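Vukis Compact Microwave, White, Two Dials

Kitchen & Counter > Small Appliances > Microwaves

I've been selling small kitchen stuff through Drivirier for a while now, and this little Vukis is the one I end up talking people into (sorry, but also not sorry!). It's a 20-liter oven with no beeping keypad and no clock to reset every time the power blinks. You get two knobs and a button, and that's your lot.

It'll take a normal sandwich plate without a fight, and that's my whole lunch test right there.

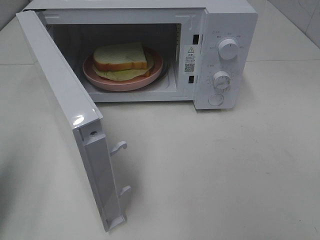 Lettuce sandwich on a pink plate, door open.

The top knob is for power and the lower one is the timer, which runs up to 30 minutes. The round button underneath pops the door. I like a knob with a proper ridge on it, so you can feel which way it's pointing before your first coffee. The printing around the dials is small and it isn't in English, but we tuck a translated card in every box, and after 2 days you won't look at it anyway. 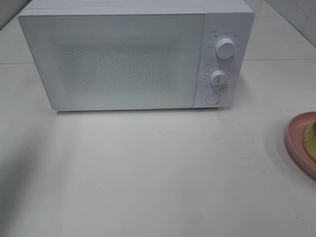
The Vukis with the door shut: window on the left, dials and button on the right.

Cleaning is easy enough. The glass turntable lifts straight out and goes in the sink, and then you can get at the roller ring under it, where the crumbs hide. Wipe around the latch slots too while you're in there!

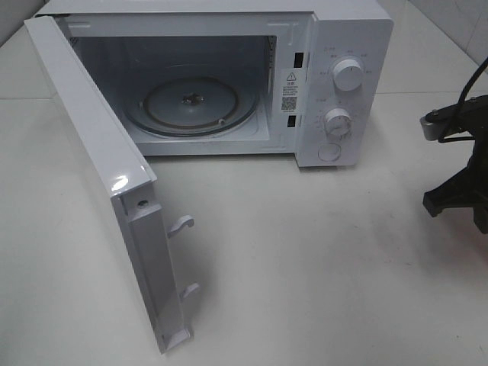 Please leave the warning label on the front where it is, by the way. People peel them off and then write to me asking what it said.

The door opens to the left, so don't shove the oven up against a wall or the fridge on that side. Leave a bit of space behind it and on top as well, so it can breathe.

We've shipped over 2,000 of these since January, mostly to dorms, studio apartments and break rooms. In stock in white only. The Plillach one with the push-button panel is on its own page, if knobs aren't your thing.

Listing updated Thu 17 September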